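3. Household Storage of Eye Drops

3.1 Study setting

Figure 1. Hinged clear plastic storage box, open, with a small white dropper bottle standing to its right.

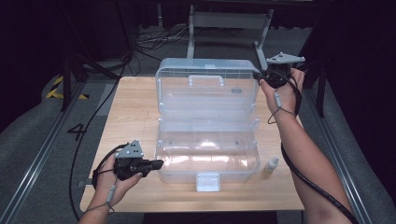 3.2 Participants and interviews

The survey was carried out in the Yensuk district between December and the end of the dry season. Adults who had been prescribed eye drops for daily use were invited through the Fateretti clinic network, and 569 agreed to take part. Interviews were held at home in the evening and followed the question guide developed by Bunnag. Each participant was asked where the drops were kept, who had access to them, and how the date of first opening was recorded. Participants who used more than one product answered separately for each, giving 944 product records in all.

3.3 Storage practices

Most participants kept their drops in a bedroom or kitchen. Shared family medicine boxes were common in larger households – often the same box that held bandages and cough syrup – and in these homes the opening date was seldom written on the bottle. Refrigeration was reported by 38 percent of participants, including many whose product label did not call for it. When asked about this choice, they most often cited advice from relatives.

Records with no stated storage place were left out of the analysis that follows. Two interviewers coded the open answers independently, and differences were settled by discussion. The coding scheme is given in Appendix B, and the results by age group appear in Section 4.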